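Recording Pick-and-Place Demos for the Club Arm: A Guide for People Who Doubt It Works

Posted by Marit Tangen, Erkport Robotics Club

Every September a new group joins and somebody has watched a video of an arm folding shirts. They want ours to do that by October. It won't. Our first policy last year was trained on 300 demos and mostly learned to hover.

I still think recording by hand is worth doing, mainly for what it teaches you about your own sloppy habits. These are the steps we use for the "tidy the tin" task.

What you need

A pair of hand-held grippers, charged. A tin or shallow box. A mix of small household things, the less alike the better. A laptop with the Prindano log sheet open. Two people if you can get them, one to hold the grippers and one to write.

Step 1. Pick a surface and stay on it

A bed, a desk, the floor, whatever you have. Patterned bedspreads are fine. Siriporn Kaewkla argued for plain white tables only, and I went along with it until the policy fell apart the first time it saw a tablecloth.

Step 2. Write the task in one sentence

"Take one item out of the tin and set it on the bed." If you need the word "then" more than once, you have two tasks. Split them.

Step 3. Check the fingers before anything else

Open and close each gripper 6 times. Look at the pivot screws and the rubber pads. A pad that has started to peel will ruin a whole session, and you won't see it in the log. Lertchai Panyasiri lost an afternoon this way and blamed the software for most of it.

Step 4. Approach slowly, grip once

Come in with the fingers open, close on the object, wait a beat, lift. Don't regrab in midair. Shiny and bumpy things, like anything with sequins, are where I'd expect trouble, so record more of those than you think you need. Keep the second gripper near the tin but out of the way of the first. The bricks are easy — don't let a session turn into all bricks because they make you feel competent. 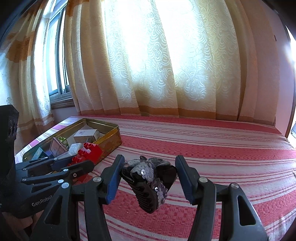

Step 5. Log the failures too

Drops, slips, a finger that hit the rim. Đạt Hồ wanted them deleted so our success rate would look better at the Yensuk meet. The rate looked better. The arm did not.

Step 6. Stop after 9 good takes

Then swap hands or swap people. Tired wrists produce strange paths, and the model will copy them faithfully.

Before you train

Play back 4 takes at random and watch them all the way through. If you can't tell what the person was trying to do, neither can the model. Send questions to Stefaniia Nazarenko, who keeps the log sheet and is more patient than I am.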